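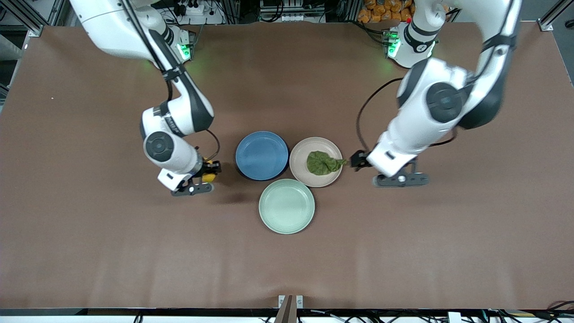
I have been around kitchens most of my life and around robots for only 3 years of it, so forgive me if I take the long way to my point. My point is about a cable, and about what we choose to write down.

Last August, at the shared test kitchen in Drestlow, a two-armed robot was plating salads for a trial run by a small company called Vodport. It had done 1,249 plates without anything worse than a dropped leaf. On the next one, the right arm swung back from the plate, a loop of its gripper cable caught on the table edge, and the arm kept going. The plug tore half out of its socket. The gripper lost power and opened, and a serving dish went over the side and broke a hand's breadth from Deisy Puma's foot. She was in clogs, bless her, and she was fine.

Now, the report on this ran to a page and a half, and it filed the whole business under "cable management." Raimonds Sproģis, who wrote it, is a careful man and a friend, and I told him over coffee that I thought he had put it in the wrong drawer. A loose cable is a housekeeping matter, certainly. But an arm that feels something tugging at it and carries on, and a hand that lets go of whatever it is holding when the current stops – those are decisions somebody made, long before that morning, and a new strap around the forearm doesn't change either of them.

I understand why people reach for the strap. It costs next to nothing and you can do it before lunch. We did it too, and the machine was back at work the same afternoon, laying lettuce on plates as sweetly as ever. Edith Palomino, who runs the floor, asked me whether she ought to keep her people away from the table, and I'm sorry to say I gave her a cheerful answer when I should have given her a slow one.

People tell me it was only a salad, and the arms are not very big, and look at the green lights, everything is well. I was raised on fryers and slicers, and a slicer with its light on has never made me feel safer. Sajib Siddiqui argues that if we stop work for every snag we'll never get anything tested, and he has a point – I've seen good projects smothered in forms. I would still ask for two things. Let the gripper hold on when it loses power. And let the arm stop when it meets a pull it didn't expect, even if that means a good many silly stops in the first month and some grumbling from the people who have to press the button.

Raimonds has agreed to reopen the report. Deisy has asked to read it before it is closed again, and I think she should be the one to sign it.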